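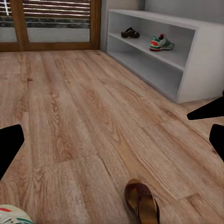 Llevo desde mayo oyendo que el taller de robótica del instituto "ya no es robótica". Que los chavales están delante de una pantalla, que no sueldan, que no se queman los dedos. Lo dijo Jomar Soriano en la reunión de padres y medio salón asintió. Pues no. No estoy de acuerdo y lo voy a decir rápido que tengo clase a las cuatro.

El ejercicio de este trimestre es ordenar zapatos. Zapatos, sí. En simulación, dos brazos, una casa que no existe, un mueble zapatero con baldas. Suena a tontería. Probad a escribir en una hoja qué significa "ordenado". De par en par? La punta hacia fuera? Y si una sandalia queda de lado, cuenta o no cuenta? El grupo de Noel Aquino se pasó una tarde entera discutiendo eso y fue la mejor clase que he dado en dos años.

Con el kit de antes había 2 robots para todo el taller. Dos. Uno casi siempre roto. Los demás miraban. Ahora cada equipo lanza sus intentos cuando quiere, el de Florante lleva 145, y si el brazo se estampa contra la pared se reinicia y punto. Nadie paga un servo.

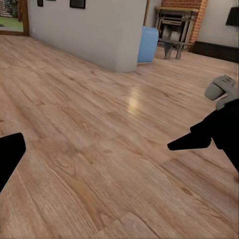 Y luego está lo de la casa completa, que también me lo han criticado - para qué tanto salón si los zapatos están en la entrada. Pues porque un robot que solo funciona mirando a su zapatero no sirve para nada. Hay que saber girarse, hay que saber dónde se está, hay que no confundir un brillo del parqué con un objeto. Eso es lo dificil y eso es lo que en la mesa de siempre, con cinta negra pegada y un cochecito siguiendo la linea, no se aprendía nunca.

Lo que sí le concedo a Jomar: el simulador perdona demasiado. El rozamiento es mentira, o medio mentira. Por eso pedí 3,000 euros para un brazo de verdad, uno, de segunda mano, y por eso el proyecto Gimberg tiene una última fase fuera de la pantalla. Sigue sin respuesta la solicitud, por cierto. Desde mayo.

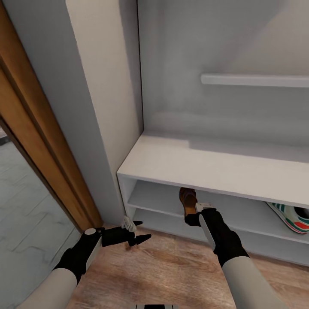
Efren Layug: De acuerdo en casi todo, pero lo del brazo real no puede ser "la última fase". Mi hija está en el taller y lo que pregunta en casa es cuándo lo va a tocar. Si lo dejáis para el final no llega, que os conozco. Aunque sea una tarde al mes, pedidlo prestado.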